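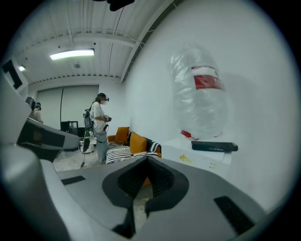

Peut-on commencer la boxe avec des gants de 14 onces quand on a 13 ans ?

Rajkumari Dwivedi
Bonjour à toutes et à tous, je me permets de vous écrire parce que je n'y connais vraiment rien (chez nous c'était plutôt la natation). Ma fille a 13 ans, elle est toute menue, et elle s'est prise de passion pour la boxe anglaise en regardant des combats avec son oncle. Il lui a offert une paire d'Olmedo en 14 onces, elle ne les quitte plus, elle ferait presque ses devoirs avec ! Seulement je les trouve énormes, et j'ai peur qu'elle se fasse mal aux poignets. Faut-il les changer avant l'inscription ?

Gil-soo Ha
Bonjour Rajkumari, et bravo à votre fille ! Gardez-les pour plus tard, ils lui serviront quand elle aura grandi, mais pour apprendre, une paire plus légère sera plus agréable. Avec des gants trop lourds, un petit gabarit se fatigue vite, les mains descendent, le poignet se casse à l'impact et on prend des habitudes qu'il faut des mois pour corriger. J'ai entraîné des jeunes pendant neuf ans et j'en ai vu beaucoup arriver avec les gants du grand frère ou du cousin. Chez nous, à cet âge, on partait souvent sur du 8 ou du 10 onces selon le poids de l'enfant, et c'est l'entraîneur qui tranchait en la voyant bouger.

Surtout n'achetez rien avant la première séance. Presque tous les clubs prêtent des gants pour les cours d'essai, ils ne sentent pas toujours la rose mais ça dépanne très bien. En revanche, les bandes, prenez-les tout de suite, et demandez qu'on lui montre comment les mettre, bien croisées autour du pouce et assez serrées sur le poignet. Ma femme m'a vu m'entraîner à les enrouler devant la télé pendant tout un hiver, alors qu'elle ne se décourage pas si la première fois ça ressemble à un pansement raté !

Pour le reste :
- un protège-dents à faire mouler, même si elle ne fait pas d'opposition au début
- des chaussures à semelle plate, celles de la gym conviennent
- le certificat ou le questionnaire de santé, voyez avec le club ce qu'ils demandent

Et pour l'oncle, dites-lui que son cadeau n'est pas perdu, les 14 onces sont très bien pour la mise de gants quand on est adulte.

troltden
Moi j'ai commencé avec des 14 et je suis pas mort. Par contre prends des gants à scratch pour une gamine, les lacets c'est l'enfer toute seule au vestiaire. Follance en fait des corrects.

Rajkumari Dwivedi
Merci mille fois à vous deux, vraiment. Le club de notre quartier propose jusqu'à 2 séances d'essai, donc on ira les mains vides, enfin, avec des bandes ! L'oncle est prévenu, il boude un peu mais il nous accompagnera.
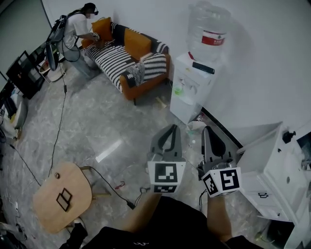 Discussions voisines

Comment laver des bandes de boxe sans les feutrer ?
Sac de frappe en appartement, que disent vos voisins ?
Reprendre la boxe après une entorse du pouce
Stage de juin : quel niveau faut-il avoir ?

Entraide Flondska > Sports > Boxe > Débuter

Accueil Rubriques Membres Recherche Connexion

Nous contacter | © Entraide Flondska | Haut de page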